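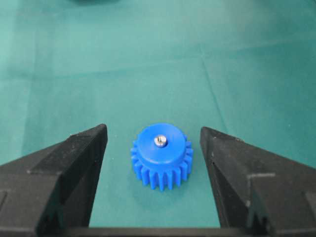
What do you do with a kit once all the gears are out of the bag?
Lay them on a cloth and put the small ones together first, before you go anywhere near the big frame.

Welcome to the gallery for my Tinell gear clock, which I've been building in the back bedroom in Flamudcombe since October. It's the sort of kit with 11 sheets of instructions and a bag of metal bits that all look the same until you've mixed them up (I mixed them up). The blue parts are the cheerful ones, so they get most of the space on this page!

A teal cloth is my best tip - small parts don't skate off it the way they do on a bare table, and both blue plastic and shiny metal show up well against the green. Mine has creases I've never managed to iron out. 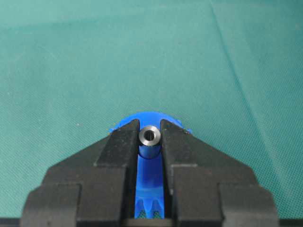
I do like this blue, though. The kit also comes in grey, and I nearly ordered that to match the shelf, but I'm so glad I didn't. Next came the little metal tubes, which I'd been putting off for 15 days because they're fiddly and very easy to lose in a carpet. 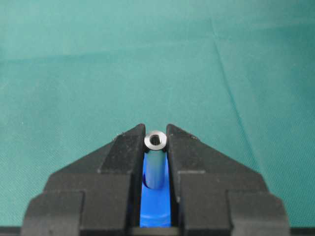
Sundaram wrote in to say that he sorts all his tubes by length in an egg box before starting, and that he still ended up one short and had to send off to Brorov for a spare.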